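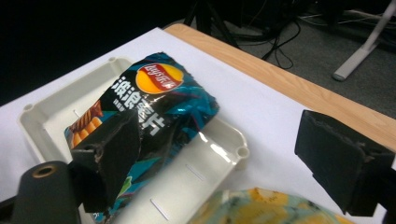 Maureen Talbert
Recording Secretary, Brornby Maritime History Society

Minutes of the meeting of 1/2/19

The President opened with a kind welcome to everyone, and especially to our friends from Lollorley, who had the longer drive and still got here before half of us. The minutes of the last meeting were read and accepted, with the spelling of "soundings" put right on the second page.

1. The Prosusach charts

Our archivist reported that the charts from the survey ship Prosusach have been moved to the flat drawers at last, and what a pleasure it was to hear it after so many winters of talking it over! The logbooks are still in their boxes. Of the 2392 depth readings in the ship's register, those for the first season have been typed up, and 18 pages remain for the second. Members who read the old handwriting comfortably were asked to take a page or two home in copy.
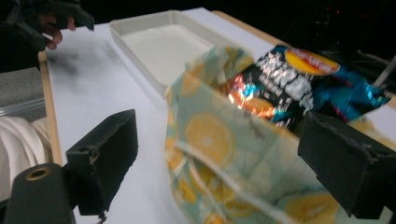 2. Memorial evening in April

We had a long and very friendly talk about the evening in memory of the ship's crew. It was agreed to hold it in Lollorley, in the old customs house, which seats more than 30. There will be 3 short talks, one on the voyage north, one on the instruments, and one on the families who stayed behind. The loan of the sounding machine from the Gunn museum is agreed in principle, and the President will write to thank them warmly. 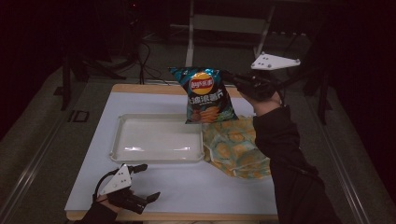

A member asked whether the evening should close with the reading of the crew list, as was done years ago, and there was such a murmur of approval that no vote was taken. The list will be checked against the parish register first.

3. Other business

Dues stay as they are. The next meeting will be in Brornby, same room, same hour.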